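Flornix Work Mat Kit, 2 months in: a review from the bench

Posted 27/07/2021 in Tools & Fixtures

Rating: 4 out of 5

I have owned cars that came with less paperwork than this mat. The Flornix kit arrives in a long tube with a booklet, a bag of corner pads, a wipe-down cloth, a strip of adhesive ruler, and a card congratulating me on my choice. All I had chosen was something to put between a robot and a table.

The table belongs to our two-arm cell, which spends its days putting Lego bricks on a baseplate. It has a ribbed aluminum top, and ribbed aluminum is a wonderful thing to bolt to and a miserable thing to work on. Small bricks stand crooked on the ribs. The tiny ones drop into the slots and stay there until somebody goes in with a hex key and bad language. Before the mat we tried poster board (curled), a silicone baking sheet (grabbed the bricks like an anxious relative) and a Wainwright drafting mat, which had a lovely printed grid that the vision software kept mistaking for something important.

So, Flornix. It comes in four finishes. Gray was out of stock, black swallowed the gripper fingers, and "Sand" was the color of half our bricks. That left green marble. I bought the green marble. Our cell now looks like the check-in desk of a hotel that used to be nice.

Fitting it

Allow an afternoon. The booklet says 16 minutes, and I would like to meet whoever timed that.

Unroll the mat face down overnight with something heavy on each end. Ours still had a hump in the morning, so it got a second night under two toolboxes. Park both arms up and out of the way, power them down, and clean the table with the cloth. The cloth is the best thing in the kit and I have ordered more of them.

You cut the mat to size yourself. Flornix supplies no knife. Mark the cut from the arm's mounting plate and leave a finger's width of clearance. The plate has to sit on metal. Trap an edge of mat under it and the arm will be leaning by an amount too small to see and just large enough to miss every stud on the board.

The corner pads hold well on flat metal and poorly on ribs. I used four of them and then added double-sided tape along the front edge, where people lean.

Setting up again afterward

This is the part the booklet skips. The mat raises your work surface by 2 mm, and every taught position in your program is now 2 mm too optimistic. The first time I ran our old pick routine, at crawling speed and with my palm over the red button, the fingers went down onto the surface with a noise I felt in my teeth. No harm done, apart from a dimple in the marble that I now think of as a signature.

I reset the table height, then taught the baseplate from its corners. Upper left goes first. Bring the gripper down until it hovers just off the corner, save the point, and move on to the next. We don't bother squaring the plate to the table. It sits wherever it sits, a bit tilted, and the corners tell the software the rest. The bricks go in a slanting line along the lower-left edge, cream-white at the top and the tiny tan piece at the bottom, the tan one being the piece most likely to ruin your morning.
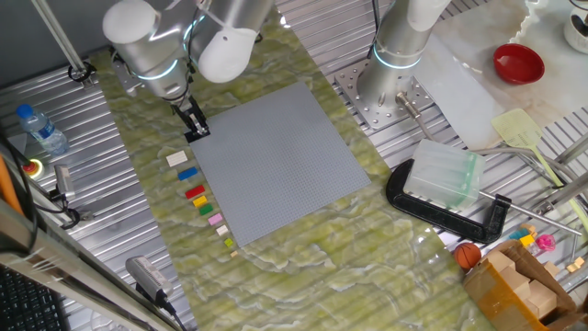 How it has held up

Grip on the plate: good. The baseplate used to creep every time a brick was pressed home. On the mat it stays put through a full build, and I have stopped using the putty.

Color: better than I feared. I expected the white veins to confuse the camera, and around the cream brick they did at first. Turning down the overhead light cured most of it. The green brick on the green mat is still found more slowly than the others, but it is found. If most of your parts are green, buy something else and spare yourself the correspondence.

Cleaning: easy. Coffee wipes off. Marker wipes off if you catch it the same day. The adhesive ruler peeled up in the second week and took a little of the marble with it, so leave that in the bag.

Flatness: here goes the missing star. One edge lifts by a hair when the room gets warm. I check it every morning by sliding a sheet of paper along the front, and press the tape down again about once a week. We have logged 434 builds since I fitted it, and I can blame the mat for two bad ones, both on warm afternoons at that same edge.

Wear: a few fine scratches where the fingers touch down. Nothing the bricks notice.

The upkeep routine, such as it is

Each morning I wipe the mat, run the paper along the edge, and send the arm to the upper-left corner of the plate to see if it still agrees with me. When it doesn't, I teach all the corners again and resist the urge to fix just one. I tried fixing just one. The resulting wall leaned like a fence post.

Every 500 builds I plan to lift the mat completely and clean out the ribs. I haven't reached the first one yet and am hoping to be on vacation.

Against the alternatives

The Jesura bench pad is thicker and lies flatter from day one, but it is soft, and a soft surface makes the height setting a matter of opinion. A fine pad for soldering. I wouldn't teach a robot on it.

Clirnstead makes a rigid board that bolts straight into the table slots. I borrowed one for a few days and it was excellent. It also costs several times as much and weighs what a paving slab weighs, and you need to know your final layout before you drill. Our layout has never been final for longer than a lunch break.

Would I buy it again?

Yes, in gray. Flornix tells me the gray is due back in August, and they have offered me a discount on a second mat as thanks for my "detailed feedback" about the ruler. In the meantime the marble stays. Visitors ask about it before they ask about the robots.

Good: holds a baseplate steady, wipes clean, cuts with any decent knife, superb cloth.

Bad: rolls up in the tube and remembers it, corner pads dislike ribs, no mention anywhere of resetting your table height, ruler.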